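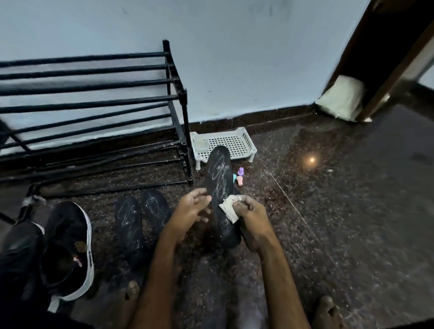

How a flood siren decides to sound

The town of Drudholm sits beside the river Orkov. Around 4,000 people live there, and many of their homes are on low ground. When the river rises too far, a siren on the fire station roof warns them. The siren is the last part of a longer system, and each part has one job.

Measuring the river

A gauge is fixed to the bridge upstream of the town. It sends a pulse of sound down to the water and times the echo. A short time means the water is close to the gauge, so the river is high. A long time means the river is low. The gauge takes a reading every 8 minutes and sends it by radio to the control room.

Checking the reading

One reading is not enough. A floating branch can pass under the gauge and make the river look higher than it is. The computer in the control room, which runs a program called Flukutance, waits for 3 high readings in a row. If the second or third is normal, the first is marked as doubtful and no alert is prepared. 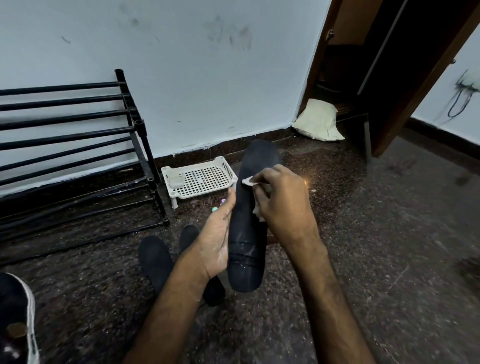 Who presses the button

The computer cannot sound the siren. It shows a message to the duty officer, who compares the gauge with the rain radar and with a second gauge at Athanasiadis Weir. If they agree, the officer chooses "live" on the screen, types a code and confirms it. A different officer must then confirm it again on another keyboard.

There is also a "test" choice. It used to be on the same menu as "live", in the same colour. After a practice in August, when the wrong line was picked and spotted before the second code went in, the two were moved to separate screens. The live screen now has a red border.

What the sounds mean

A rising and falling note is a flood warning. Go upstairs or to higher ground, and stay away from the river. One long steady note means the danger has passed — this is called the all-clear. Tests are held at noon and use a single short note.

If the warning is a mistake

A false alarm must be cancelled quickly. The officers have a cancel message already written, so no time is lost choosing words. It goes to phones and to local radio, and the all-clear sounds for 30 seconds. Until you hear it or read the message, act as if the warning is real.

Words to know

Gauge: a tool that measures something, such as the height of water.
Duty officer: the person in charge of the control room at that time.
Upstream: the direction the river flows from.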